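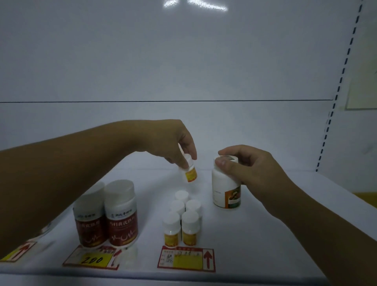 The open day at Nerent started at ten in the morning, and when I arrived at a quarter past there was already a line at the coat rack. It was Tuesday, May 8, 2018, and rain was falling on the parking lot. The company had invited pharmacy owners, warehouse people, two school classes and a few writers like me. In total 300 persons had signed up, and the coffee was finished before eleven.

I came mainly for the shelf work. Nerent has its workshop in the old Rolland building, on the ground floor, and in the back hall they have put up pieces of a shop: white metal shelving, price tags with red borders, and real products, many of them vitamins and supplements with Chinese labels. The engineer who leads this part of the project took me aside for half an hour between two demonstrations. She asked me to write only her function, because, as she said, "the team is bigger than me."

My first question was why they practice with bottles. I had expected boxes.

"Boxes are what everybody shows," she said. "A box has flat sides, you can hold it almost anywhere. With a bottle you have the cap, you have the shoulder, you have the round body, and you must decide. When a small bottle stands in the middle of other small bottles, you can only reach the top of it. So you take the cap. A person does this and does not think."

She showed me with her own hand on the table, using my pen and her cup. A small bottle is pinched from above between the thumb and the fingers. For a tall one the hand goes over the top and closes around the cap. The two movements look similar to a visitor, but for her they are separate chapters, and the second one took the group much longer.

"The tall one wants to fall," she said. "If you touch it two centimeters too far to the side, it goes, and it takes the neighbors with it. In the first weeks we were picking up bottles from the floor the whole day. I have a good back now."

I asked about the labels. In a shop the front must face the customer, and I know from my own summer job in a drugstore how much time goes into turning things around.

"Yes, this is the part the pharmacy owners ask about," she said. "They do not care so much about speed. They say: if it comes at night and in the morning everything looks the correct way, I am happy." She thought for a moment. "We are not there. Today it puts the bottle in the right place, and the label is right most of the time. The white bottles are difficult when the lamp shines on the white wall behind them. White on white on white. For that we have asked Drinari to help us, they know about lighting."

The project itself is called Plitine. It has been running for 19 months and the group has 7 people, of whom 2 came from retail and had never worked with machines before. She was eager to speak about these two. One of them, she told me, had filled shelves for many years and corrected the engineers on the first day. "We had planned to put the big bottles in front, to make it simple for us. She said no shop in the world does it like that. You put the small ones where the hand goes easily and where they do not hide. So we changed the whole plan, and it was the right decision."

Did she never get tired of the same shelf?

"My mother asks the same," she said and laughed. "She asks if I have a diploma for moving vitamins. But every shelf is a little different. Somebody sticks a new price on the tag, a yellow sticker, and the shelf already looks new for the computer. I like this. It is a small problem and you can solve it before lunch."

The pharmacy owners had other worries. During the discussion a man in the second row wanted to know who pays when a glass bottle breaks. The answer was that for now they work with plastic - some people wrote this down. Another visitor asked if the shop must close during the work. The engineer said she would prefer a closed shop for the beginning, also for the insurance.

The pupils were more direct. One girl asked if it can also put things back which customers leave on the wrong shelf. "That is the best question today," the engineer told her, and she took the girl's email address to send her the results of the next test.

The back hall will be open to visitors again in June, in smaller groups, and registration is at the Nerent front desk. Bring a jacket, the hall is not heated.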